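Student Projects > Waste and Recycling > Final Reports

Print this page | E-mail this page

Container Deposit Return Behaviour in a Residential College

1. Background

The deposit scheme pays 10 cents for each eligible drink container. Our college houses 300 students and has no return point on site. The nearest depot, run by Kofler, is a bus ride away and closes at 4 pm. Containers therefore go into the yellow-lid bins, where the deposit is lost to the residents, or into general waste, where the material is lost as well.

The project asked two things: what share of eligible containers was being put in general waste, and whether a collection cage on the ground floor would change that share.

2. Eligibility

Eligibility was the first source of error. Under the rules we worked from, most drink containers between 150 mL and 3 L carry the deposit, but plain milk and some small medicine and cordial bottles do not. Sorters were given a printed sheet and told to set doubtful items aside.

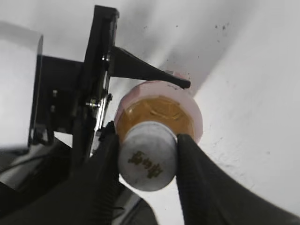

Vinzenz Gisler objected to this at the first review. The set-aside tub would fill with small bottles in the first week, he said, and unless one person ruled on all of them the two sorting teams would drift apart. He also wanted caps left on, as the depot accepts them and removing them adds time to each bag.

Both points were adopted. From the second week a single sorter ruled on the tub, and the first week's figures for small containers were left out of the totals.

3. Method

Bags were taken from the general waste room on levels 1 to 5 before the 7 am pickup. Each bag was weighed, opened and sorted into eligible, not eligible and doubtful. The cage was installed at the end of week 4 and sorting continued for the same period afterwards. Weights were recorded on a Vurneo bench scale reading to 5 g. The scale was zeroed at the start of each session.

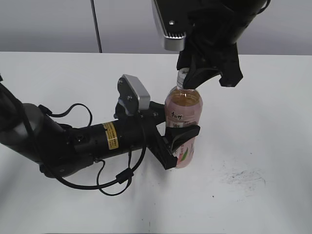 Contamination was the main difficulty in weighing. Liquid left in containers added to the bag weight and we had no reliable way to correct for it, so results are given as container counts and weights are used only as a check. Surface residue was a smaller problem. A white tabletop shows grey smudges and streaks readily, and we used a similar surface for sorting so that spills would be noticed and wiped up before the next bag was opened. Labels that had come away were discarded unless they could be matched to a container.

4. Results

A total of 2,065 eligible containers were recovered from general waste over the whole period. Plastic bottles were the largest group, followed by cans, then glass. Cartons were rare.

The count fell after the cage was installed. Most of the fall was on levels 1 and 2, which are closest to it. Level 5 showed almost no change. The lift was out of service for part of week 6, and this may have affected the upper floors.

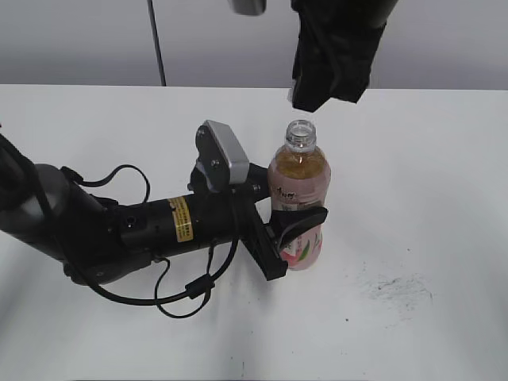
The type of container also mattered. Cans dropped more sharply than plastic bottles on every level. Our reading is that cans are mostly finished in the common room beside the cage, while bottles are carried upstairs and finished at a desk.

5. Limits

The study covers one building and one semester. The exam period fell in the second half, when drink purchases probably rise. No survey was run, so the reasons given above are inferred from location only. Obadia Ogola repeated the sort on a sample of bags from week 3 and agreed with the original result apart from a few flavoured milk bottles.

6. Recommendations

Place a second cage on level 4. Post the eligibility sheet in each kitchen. Ask the cleaning contractor, Jaltine, to keep cage bags separate from the yellow-lid stream. 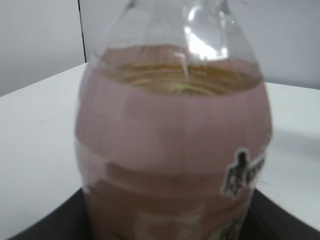
Figure 4. Clear plastic drink bottle, neck and body.

Refund money from the trial was paid to the residents' account. Raw counts by level and week are in Appendix B. The sorting sheet is in Appendix A.

Filed under: Deposit schemes, Student housing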